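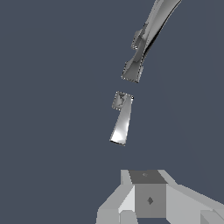 Hi everyone, and thanks to all of you who stayed on after club and helped stack the chairs! I've been working through the simulator homework for the Iltcombe team, and I think we're closer than it felt at the end of the session. Both metal parts load now, the long curved one and the little one with the tapered strip and the cone-shaped socket, and there's a clear gap between them, so I'm happy that they come in as two separate bodies. The gripper points up toward the small piece, with that piece sitting more or less over its left half, and I'd like the younger group to start from exactly this pose and try for the small part first. The curved one is farther up and off to the right, and it can wait until they've got their confidence.

Innes Ritchie wrote:
> Can someone tell me whether we're keeping the plain
> blue background? My two would love to put a workshop
> behind it, but I don't want them spending the whole
> evening on wallpaper. Also, how many tries does each
> pair get before we score them?

Innes, plain blue for now, please, though I do love the workshop idea and maybe they could draw one up for the Hirvonen round in December (tell them I'd be delighted to see it). As for tries, let's say 100 runs per pair, saved in the Skarnico folder with both names on it. That sounds like an awful lot, I know, but on my old laptop a full batch took around 11 minutes, which is just long enough to make a cup of tea and find the cookies.

We have 6 pairs signed up so far and there's room for more, so if your son or daughter has been hanging back, do nudge them along! I'll be in from half past four to help anyone whose Pakard login still isn't working. Please bring your chargers.

Warmly,
Your club mentor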